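Section 3: Setting out the table for block sorting

Applies to the Umach tabletop sorting set
Revised 2025-02-01 by Seija Harju

Read this section before you open the block bag. Setting out takes a few minutes and the same layout is used for every activity in Sections 4 to 7.

3.1 What you need

The two rectangular wicker baskets
The red block
A plain white or off-white tablecloth (not supplied)
A flat table, at least 12 cm longer than the two baskets placed end to end

The Koskela baskets sold before the current set have higher sides. They can still be used, but small hands will find the shallow ones easier to reach into.

3.2 Laying the cloth and baskets

1. Clear the table and wipe it down. Let it dry before the cloth goes on.

2. Spread the cloth and smooth it from the centre outward. Patterned cloths make the blocks harder to pick out, so keep to a plain colour.

3. Place the first basket near the front of the table, to the left. This is the near basket.

4. Place the second basket behind it, toward the rear edge and slightly to the right. This is the far basket.

5. Check that both baskets are empty and sitting flat. If one rocks, look for a fold in the cloth.

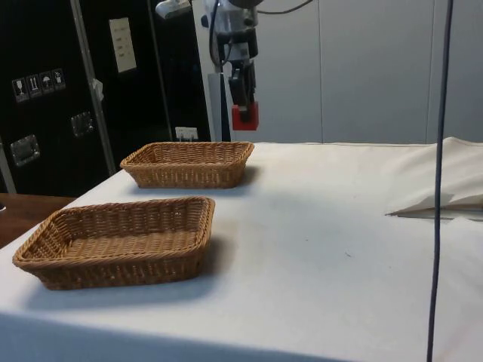
Figure 3-1. Near and far baskets in position, right side of the cloth left clear of baskets.

NOTE: The baskets have no front or back. Either long side can face the player.

3.3 Placing the block

1. Start with the block on the open cloth, away from both baskets.

2. Choose a basket and say which one it is – "near" or "far" – before the block is lifted.

3. Bring the block up to the rim of the basket, then over it. The rim is braided and stands a little proud of the weave, so a block carried too low will catch on it.

4. Lower the block to the base before letting go. Dropping it from a height chips the paint over time and can make it bounce back out. 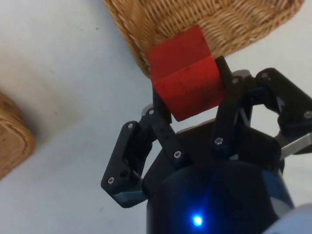 3.4 Returning the block to the cloth

1. Lift the block straight up until it is clear of the rim.

2. Set it down on open cloth. It doesn't need to be square to the table edge, and most activities work better if the angle changes from turn to turn.

3. Take your hand well back so the next player has a clear view of the block. Crumbs, lint and other small specks show up readily on a white cloth. Brush them off between turns if they bother you, or leave them until the end.

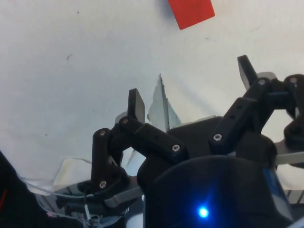

Players who are new to the set often want to straighten the block before picking it up again. Let them. By the third or fourth turn they usually take it as it lies, and you can then move on to the timed activities in Section 4.

CAUTION: The block is a choking hazard for children under 3. Do not leave it on the table unattended.

3.5 Packing away

Shake the cloth outdoors and wash it on a gentle cycle. Stack one basket inside the other only if both are dry. Do not soak the wicker. Wipe it with a damp cloth and leave it to dry away from heaters and direct sun, which will turn the strands brittle and fade their colour.

Loose strands can be tucked back under the rim with a blunt needle. For a replacement basket, quote part 51 when you order.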